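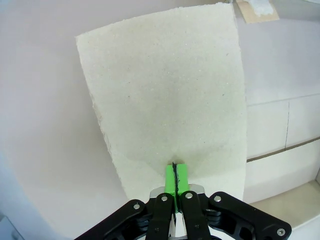
I finished transferring the Cliltham tapes in April, and the notes below are mostly so I remember what I did.

There are four reels, all quarter-inch, recorded by Callum Tennant in the hall at Cliltham when Floltidik were still a trio. The boxes say 15 ips. Reel three is at 7.5, which I only noticed when Joon-young Maeng's bass came out an octave too high. The first three reels are in good order. The fourth was sticky and had to be baked before it would play without squealing.

I cleaned the heads between reels and set azimuth by ear on each one, as there are no tones on any of them. Everything was captured flat at 24-bit, 96 kHz. No noise reduction at this stage. There is a steady hum at 50 Hz on the slow numbers, and I have left it in the master copies and notched it in the listening copies only.

Sixteen complete songs, plus a false start of "Rankin" that falls apart in the second verse. The take that follows is the better of the two known versions - slower than the one on the LP, with Mareike Hinrichs playing the organ part on harmonium. The tape runs out before the final chord has died away. I have not faded it.

Speed is still a problem on reel two. It drifts sharp by nearly 30 cents from start to end, and I have not decided whether to correct it in one slope or song by song. Rawiri Doolan thinks one slope. I have tried it on two songs and the joins are cleaner that way, so I will probably do the rest the same.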